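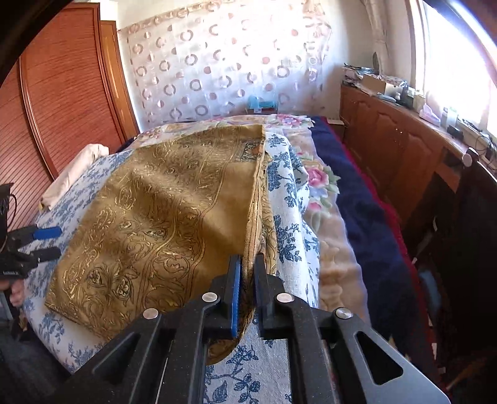

Field Report 2: Visit to the Kidbridge Open Day
Course: Introduction to Automation
Date of visit: 19/02/2020

Purpose of the visit

Our group went to the Kidbridge open day to see how people record household tasks by hand so that a robot arm can learn them later. We had read about the method in class but had not seen anyone do it. The demonstration was led by Roy Mottram, who runs the recording work there.

What we were shown

The session took place in a furnished bedroom, and the task was folding cloth on a bed. The operator works with two hand-held grippers, one in each hand. Each gripper has a camera, so the recording shows the work from close to the fingers. There is no robot in the room at this stage.

The cloth for our session was a golden-brown printed one, laid over a blue and white sheet. The operator closes the fingers on an edge, lifts it, and carries it across to make the fold. Mr. Mottram said the bed is left with its usual blankets on it so that the recordings look like a real home. A bare table would be easier to work on, but a model trained only on bare tables does poorly once there is a pattern under the cloth.

One of the fingers has a ridged blue pad on the inside and the one facing it is plain black. We asked if the ridges help with thin fabric. He said they do, up to a point — very thin fabric still slides if the edge is not fully between the fingers.

Numbers from the talk

Kidbridge had 2,197 cloth recordings at the time of our visit. Of these, 1,732 had passed checking and 326 had been rejected. The rest were still waiting. The most common reason for rejection was the operator moving too fast at the moment of the grip.

Trying it ourselves

Three of us had a turn. Picking up a single layer was the hard part. Two of us grabbed the sheet along with the cloth on the first try. It also takes time to get used to not feeling the fabric, and you end up watching the fingertips the whole time. My own fold came out crooked and Mr. Mottram marked it as practice.

Questions we still have

We did not find out how the left and right recordings are lined up in time. We also ran out of time to ask how a fold is judged good enough to keep — the checkers use a written guide, but we did not see it. Mr. Mottram offered to answer by email, and we will add his replies to the final report in November.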